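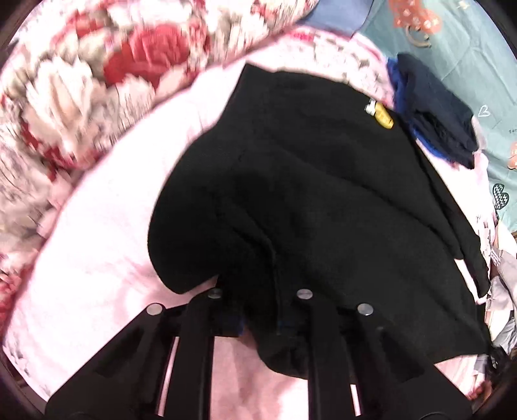 Juvix Wash for Black Clothes, 920 ml

Plain black, no print, nothing to distract you from the color. That's the hardest kind of thing to keep looking good, and it's pretty much all I wear, so that's what I made a wash for!

I'm Margaux Jacquet and I run Clirberg with Bastien Courtois, who does the mixing and bottling while I do the testing, the labels and the answering of emails. Juvix is a liquid wash for black and very dark clothes. It does a normal wash's job (sweat, deodorant marks, that vague kitchen smell that gets into everything) and it has no brighteners in it. Brighteners are great on white towels. On a black top they leave a cold bluish cast that builds up over time, and then you hold the top next to a new one in the store and feel a bit sad.

What's in the bottle

920 ml of a thin, clear liquid. It's thinner than most people expect, so please go slowly the first time or you'll pour half a cap more than you meant to (I still do this). You need 30 ml for a regular load, and the line inside the cap is set to that. For a small load, go to just under the line. For a really full drum of sweatshirts, fill a little past it, and maybe think about splitting the load.

There are two versions:

Unscented. This is the one I use. It smells faintly of soap in the bottle and I can't smell anything on the clothes afterward.

Grascombe. Named after the lane our first workshop was on, and it smells like cedar and a little black tea. Bastien's favorite by a mile. It's not strong, but if you share a closet with somebody who hates scent, get the other one.

Same wash otherwise, same price, same cap.

How I use it

Turn everything inside out first. I know, I know, it's a pain with long sleeves, and one of them always comes out like a sausage casing. But the rubbing in the drum happens on whichever side is facing out, and I'd much prefer that to be the side I don't look at.

Close zippers. Check pockets. Cold water, gentle cycle if you've got the time, regular cycle if you don't. Pour Juvix into the drawer, or straight into the drum before the clothes go in. Don't pour it right onto dry fabric. It won't bleach anything, it just takes longer to rinse out of that one spot.

If you wash by hand, half a cap in a sink of cold water is plenty. Swish, leave it for 10 minutes, squeeze (no wringing), and rinse until the water stops feeling slippery.

I skip fabric softener completely. It coats the fibers and lint loves it.

Laying things out afterward

I dry my blacks flat whenever there's space, and a bed with an old sheet on it is the easiest space I know. Use a pale one if you can. Black on pale pink and white shows you exactly where the edges are, so you can see a sleeve that's gone off on its own or a flap that's doubled under, and you can pull it straight before it sets that way. It shows you loose fluff too. One warning, though: with brand new black clothes, put a towel you don't care about underneath the first few times. New dye can rub off, and I have one pillowcase with a gray elbow on it to prove that.

Smooth from the middle out with flat hands. Long folds running across the front go first, then the little raised creases, which usually need a gentle tug from both sides at once. Keep it out of direct sun. A sunny windowsill will undo more good work than anything in your washing machine.

Will it make faded clothes black again?

No, and I'd love to sell you something that does, but this is a wash and there's no dye in it. What it can do with an older piece is clear off the dull film left behind by powder and softener. Sometimes that film was most of the problem and the difference is lovely. Sometimes the color has just gone, and then you want a dye kit. We don't make one.

Things people write in about

Can I use it on dark jeans? Yes. Wash them on their own the first couple of times like you would anyway.

Navy, dark green, burgundy? All fine. I wash my navy things in with the blacks and haven't regretted it.

Wool and silk? Please don't. Juvix is made for everyday fabrics that can take a normal wash, and the wool wash is a different bottle. It's called Lau, it's on its own page, and it's gentler and comes in a smaller size.

Does it help with pet hair? A bit less sticks, in my experience, and that's mostly from leaving out the softener. Shake things outside before washing. After they've been through the machine with hair on them, it's so much more annoying to get off.

Deodorant marks? The chalky white ones usually come out in a regular cold wash. For stubborn ones, mix a few drops with water, dab it on the inside of the underarm, leave it 10 minutes and then wash as usual.

Front loaders? Yes, any kind of machine. It's low foam, so don't worry if you look through the door and see hardly any bubbles. That is how it's meant to look, and please don't add more!

Can I put it in the drawer the night before and use the delay timer? Sure, as long as it goes in the liquid side.

Storage

Keep it somewhere that doesn't freeze. A bottle left in an unheated garage in January may turn cloudy, and if that happens bring it indoors, let it warm up on its own and give it a good shake. It'll clear. Screw the cap on properly, too, especially with the Grascombe, which loses its scent if it's left open on a shelf.

Refills

We sell a refill pouch that holds 920 ml, the same as the bottle, so it all goes in at once and you're not left with a floppy half pouch leaning against the dryer. Keep your cap when you refill, as the pouches don't come with one. If you've lost yours, or it's cracked, send me a note with your order and I'll drop a spare in the box.

Ordering

Orders in before noon usually get packed the same afternoon. Bastien tapes the caps down before boxing them, so there'll be a strip of clear tape to peel off before you can open it. If a bottle still shows up leaking, take a quick picture of the box and email it over and I'll send another one. No need to mail the leaky one back, and please use whatever's left in it.

If you're not sure which version to get, add a note at checkout asking for a sample of the other one. It's enough for a single load, and I put them in for free while I have them.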